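We use cookies to keep this site running and to remember your settings. Accept | Manage

Robots learn to take a second look at the grocery bag
November – by the Jelulville science desk

I've wanted to write about the bag people for a while, and now I have numbers to go with it! The Navier project, run out of the Mahasneh lab here in Jelulville, has posted its first full set of results on teaching a two-armed robot to handle soft plastic bags, and I spent an afternoon hanging around asking too many questions.

If you've never thought about why a bag is hard, well, neither had I. A mug is the same mug every time you reach for it. A bag folds up, shines, sticks to itself and changes shape the second you touch it, so whatever plan the robot made is already out of date.

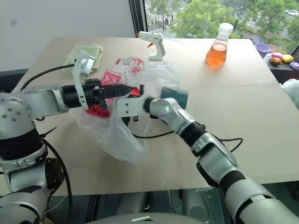
Both grippers at the bag, with a glue gun and a flask of orange liquid toward the back of the table.

The usual way to train for this is to have a person steer the arms through the whole job, over and over, and let the software copy it. Navier does that too (1,041 recorded runs so far, which sounds exhausting), but the team added a step they call the "re-look." After every small tug, the software throws out its guess about where the plastic is and makes a new one from the cameras. It's slower by a hair. I timed one pause on my phone and got bored before I got a useful number.

Does it help? On 200 test tries the robot got the bag open and the items out 91 percent of the time. With the re-look switched off, same arms and same table, it dropped to nearly 60.

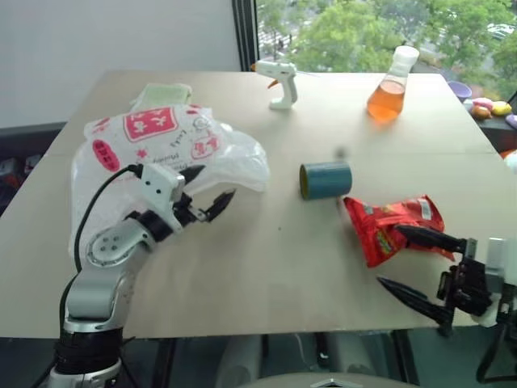
The part I liked best is that they don't tidy up for the tests. Snack packets, odd containers, tools, a folded cloth – all of it can stay in view, and the robot has to work out what matters. One of the researchers told me the shiny wrappers cause more trouble than the bags do, especially the red ones, and they haven't figured out why yet.

There are limits. The method was tried on 12 kinds of bag, all of them thin plastic, and paper hasn't been touched. Knots are a flat no for now. The training software runs on a toolkit called Irimport, and the group plans to share its settings along with the recorded runs, so other labs can check the numbers for themselves. I've asked to come back when they start on paper bags, and they said I could bring my own.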